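Robotics | Teleoperation | Research news

Fri 29 May
By the news desk

Mundier has added earbud handling to the set of tasks it teaches its two-armed bench cells by remote control. The work is done at the firm's Salgado site under a project named Rutico, which began in January.

An operator moves a pair of hand-held leader arms, and the arms in the cell copy each joint position. Camera views and joint angles are stored together. The recordings are then used to train a control model that has to repeat the task without an operator.

Small round parts were chosen for the low tolerance they leave at the fingertips. A charging case can turn in the grip when its lid moves, and an earbud set down on a hard surface can roll before the second arm reaches it.
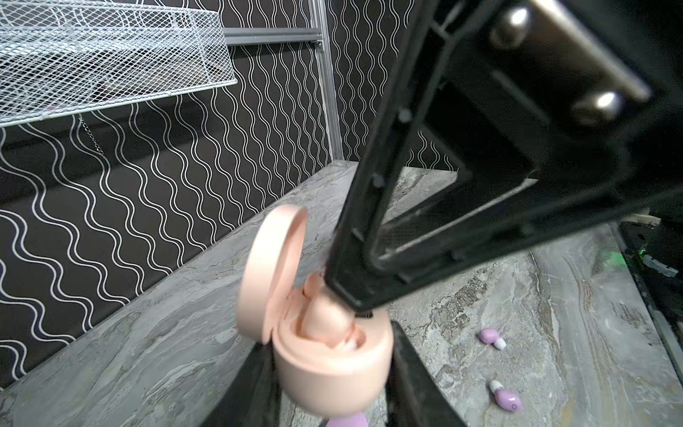
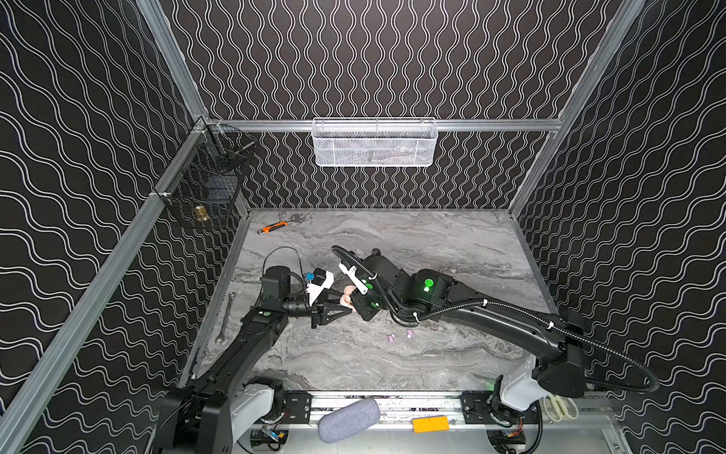 Earbud task in the Salgado cell: wrist camera view (first) and the two arms over the tabletop (second).

The set stood at 1,303 recordings when it was closed. Of these, 1,238 passed checks and were kept. Runs were dropped for missing joint data or for a camera clock that had drifted out of step. The project plan had asked for 1,000.

Four operators shared the sessions. Each was told to keep a steady pace and to finish a run even after a poor grasp, so that the model also has recoveries to learn from.

Training runs on software from Zodwood. Mundier has not given a success rate for the trained model and says trials with unfamiliar cases will come first.

Last updated: 16:40

Filed under: Robot learning, Manipulation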